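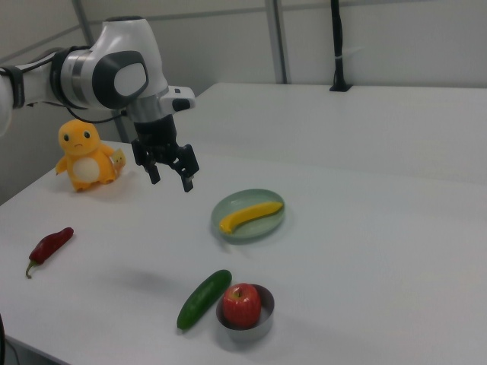 **Lista de comprobación: mesa de objetos, sala Lindgren**
Local Floverley, planta baja
Fecha de revisión: 18 de junio de 2022
Revisión anterior: mayo
Ficha n.º 3,652

Claves: [x] conforme, [o] conforme con observación, [ ] pendiente. Los comentarios van debajo de cada punto. Si un punto no tiene comentario es que no había nada que anotar.

## 1. Mesa y superficie

- [x] El tablero está nivelado y no se mueve al apoyar las dos manos en una esquina.
- [x] Cantos sin astillas, rebabas ni zonas levantadas.
- [o] Superficie limpia, sin restos pegajosos.
 - Comentario: al ser blanco el tablero se ve todo. Quedaba un cerco junto al borde delantero que salió con agua y jabón neutro. No usar estropajo. En mayo se usó y dejó una zona mate.
- [o] Unión entre la mesa y la pared.
 - Comentario: por la parte de atrás se cuelan migas y pelusa. Pasar la boquilla estrecha de la aspiradora una vez por semana. Los objetos que se dejan cerca de ese borde recogen polvo antes que los demás, y el peluche naranja es el primero en notarse.
- [x] Tornillería inferior apretada.

## 2. Peluche naranja

Figura tipo Charmander, con la barriga color crema y la cola acabada en llama.

- [x] Costuras de brazos y pies revisadas tirando con suavidad.
- [x] Costura de la cabeza.
- [o] Costura de la cola.
 - Comentario: es la parte por la que todo el mundo lo coge. Aguanta, pero el hilo está algo flojo en la base. Dar unas puntadas antes de la próxima revisión. Hilo naranja en el costurero de la oficina.
- [x] Ojos bien sujetos, sin bordes que se puedan levantar con la uña.
- [x] Relleno sin salidas ni bultos duros.
- [x] Se sostiene sobre la mesa sin apoyarlo en nada.
- [ ] Lavado.
 - Comentario: pendiente. Programa corto en frío, dentro de una funda, y secar al aire. No meter en secadora. Vuelve a la mesa cuando esté seco también por dentro; se comprueba apretando la barriga con papel de cocina.

## 3. Plato verde

- [x] Borde repasado con el dedo en toda la vuelta, sin mellas.
- [x] Sin grietas al mirarlo a contraluz.
- [x] Base limpia, no raya el tablero.
- [o] Uso.
 - Comentario: el plato es de la mesa y no vuelve a la cocina. La última vez apareció en el escurridor con la vajilla de comer. Poner una marca por debajo con rotulador permanente.
- [x] Separado del borde delantero.

## 4. Chile rojo oscuro

- [x] Piel sin cortes ni zonas blandas.
- [x] Rabillo verde bien unido.
- [x] Sin olor.
- [o] Conservación.
 - Comentario: la piel tiene alguna arruga. Se admite. Si se abre, mancha la mesa o se ablanda por la punta, se tira el mismo día y se limpia la zona.
- [o] Manipulación.
 - Comentario: lavarse las manos después de tocarlo y no llevárselas a los ojos. Está escrito en la hoja de la puerta, pero con letra demasiado pequeña. Rehacer la hoja.
- [x] No está en contacto con el peluche.
 - Comentario: mantenerlo así. Si el jugo llega a la tela hay que lavar la figura entera, no basta con un paño.

## 5. Orden sobre la mesa

- [x] Los objetos se pueden coger de uno en uno sin arrastrar otro.
- [x] Queda espacio libre entre el peluche y el plato.
- [x] Nada apilado.
- [o] Posición de los objetos al terminar el día.
 - Comentario: no hace falta que vuelvan al mismo sitio exacto. Sí hace falta que no quede ninguno con una parte fuera del tablero. El chile rueda poco, pero rueda.
- [ ] Caja de guardado.
 - Comentario: la caja Stalari que tenemos cierra mal por una de las bisagras. Pedida otra igual. Mientras tanto, el peluche se guarda en la balda alta y el plato en el cajón. El chile no se guarda en caja cerrada porque coge humedad.

## 6. Entorno

- [x] Paso libre por delante de la mesa.
- [x] Suelo seco, sin alfombras sueltas.
- [x] Cables recogidos, sin tramos por el suelo en la zona de paso.
- [o] Iluminación.
 - Comentario: suficiente. Con la persiana abierta del todo, el tablero refleja y cuesta ver manchas. Hacer la limpieza con la persiana a media altura.
- [x] Papelera con tapa a mano.
- [x] Botiquín completo y dentro de fecha.

## 7. Productos de limpieza

- [x] Guardados en armario con llave.
- [x] Envases originales, con etiqueta legible.
- [o] Limpiador Clikivden.
 - Comentario: quedan 2 botellas. Vale para el tablero y el plato. No pulverizar con el peluche en la mesa, retirarlo antes. Dejar actuar 15 minutos cuando haya mancha de grasa y aclarar con bayeta húmeda.
- [x] Bayetas separadas: una para la mesa, otra para el suelo.
 - Comentario: la de la mesa es la de cuadros. Estaban cambiadas en la revisión de mayo; esta vez, bien.

## Pendientes

| Punto | Qué hacer | Prioridad |
|---|---|---|
| 2 | Reforzar la costura de la cola | Media |
| 2 | Lavar el peluche | Media |
| 3 | Marcar el plato por debajo | Baja |
| 4 | Rehacer la hoja de la puerta con letra más grande | Alta |
| 5 | Cambiar la caja de guardado | Baja |

Conviene hacer la costura antes que el lavado. Si se lava primero con el hilo flojo, puede abrirse en la máquina.

## Observaciones generales

La mesa se puede seguir usando. Ningún punto obliga a retirarla. Lo más urgente es la hoja de la puerta, que se puede imprimir en un momento.

En la ficha anterior el plato figuraba en el mismo apartado que la vajilla y por eso se revisaba dos veces. A partir de esta ficha tiene apartado propio. Si se añade algún objeto nuevo a la mesa, abrir también un apartado para él y anotar el material, si se puede lavar y dónde se guarda.

El próximo control se hace con esta misma lista. No borrar los comentarios antiguos: tacharlos con una línea y escribir el nuevo debajo. La copia en papel va en la carpeta azul, detrás de la ficha de mayo.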